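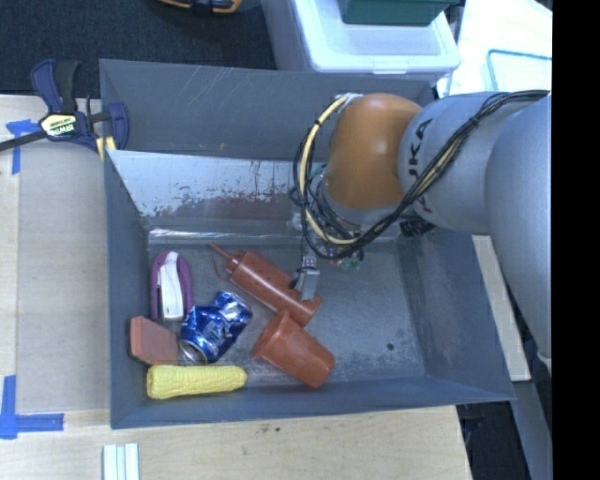 I have been trying to leave my desk for the better part of a year, and I mean that literally. I rent 3 rooms over a dry cleaner in Forsyth, I work from the smallest of them, and sometime last winter I noticed I was eating breakfast, lunch and a fair number of dinners within arm's reach of my keyboard. The stuff had taken over. You know the kind of stuff I mean, the things that drift into a home office and never drift out again, like a purple and white stapler at the bottom of a scuffed metal bin. I own two staplers. I staple maybe four times a year, mostly at tax time, and yet I've moved both of them through three apartments and wrapped one of them in a dish towel so it wouldn't get scratched.

So this is a story about a storage unit, and how I got one, and how I got rid of it.

I signed up with Pultirent on a wet afternoon in February because they had a sign out front that said first month free. I am very easy to catch with a sign like that. The office smelled like new carpet and the paperwork took less time than ordering a sandwich. They gave me unit 677, second floor, down a hallway with lights that click on ahead of you as you walk (which I loved, I felt like a visiting president). My door was orange. I bought a padlock from the rack by the register, paid too much for it, and drove home feeling like a person with a plan.

The plan was that the unit would be temporary. I'd move the boxes out of the office, enjoy having a floor again, and then go through everything calmly on weekends, one box at a time, with coffee. I even bought a folding chair to keep in there! I pictured myself sitting in it, reading old letters and making wise decisions.

I sat in that chair twice.

What happens is that once a thing is in storage, it stops asking you for anything. At home a box of cables is a small daily insult. You stub your toe on it, you apologize to guests for it. Four miles away behind an orange door it's perfectly polite. I thought about my boxes about as often as I thought about my appendix, and meanwhile a charge went through on my card on the first of every month under a name so bland I read right over it.

And the office filled back up. That was the part I should have seen coming. I had cleared the floor, so there was a floor to put things on, and I put things on it. A printer that was on sale. A second lamp. Four picture frames I was going to do something with. By fall the room looked the way it had looked before, only now I was paying for two of them.

The thing that finally got me moving was a spreadsheet. I was doing my expenses, late, and I sorted the year by who I'd paid. Between rent on the unit, the insurance they'd talked me into, the padlock, the chair and two van rentals, I had spent $2590. I checked it twice because I was sure I'd counted my car payment by mistake. I hadn't. I could have bought everything in that unit again, new, and gone away for a long weekend with the change.

I'm not going to tell you storage is a racket. My sister kept a whole household in a unit for a few months between houses and it saved her sanity. My neighbor keeps his kayaks in one and he's out on the water every Saturday it isn't frozen. If you know what's in there and you know when it's coming out, it's a great deal. I knew neither. I had a vague feeling and a free month.

I booked a van for the 27th February, a Tuesday, on the theory that the place would be quiet, and it was. I had the whole hallway to myself and the lights clicking on and off whenever I stood still too long. I'd read plenty of advice by then, all of it bossy. One book wants you to hold each item. One website wants you to photograph everything first, and somebody on it had photographed 623 of her own belongings, down to the spatulas, and I did admire her for that. I lasted through one box of coffee mugs and gave up on the photos.

My own method was much dumber. I opened a box, and before I looked properly I tried to say out loud what was in it. If I got it right, I thought about keeping it. If I got it wrong, it went in the van for the thrift store. I was wrong about almost every box. I'd been sure there was a good coat in there. There was no good coat. There was a fondue set, a bag of curtain hooks, a Lultgate travel alarm with the battery door taped shut, and a really startling amount of printer paper.

Some of it did get to me. I found my grandmother's recipe cards, which I'd told my mother were lost, and I did finally use the folding chair — for a good long sit, reading about gelatin salads in that slanty handwriting. Those came home on the front seat with the seat belt on. So did a box of my son's drawings and a Prestari table radio that still picks up the ball games if you put it on the windowsill and leave the antenna leaning left.

The rest went. The man at the thrift store dock asked if I wanted a receipt and I said sure, and then I lost the receipt before I got back to the highway.

I turned in my key card that same afternoon. The woman at the counter asked if I'd like to hear about their smaller units, and I'm embarrassed to say I asked how small. They have one that's basically a closet. It had a first month free. I stood there longer than I should have, then I went out and swept the van.

The office isn't perfect now. The printer's still in the way and the picture frames are still waiting for me to do something. I eat lunch in the kitchen most days, though, and I gave one of the staplers to my son when he moved into his dorm. He says he hasn't used it yet. He's keeping it in a box under the bed.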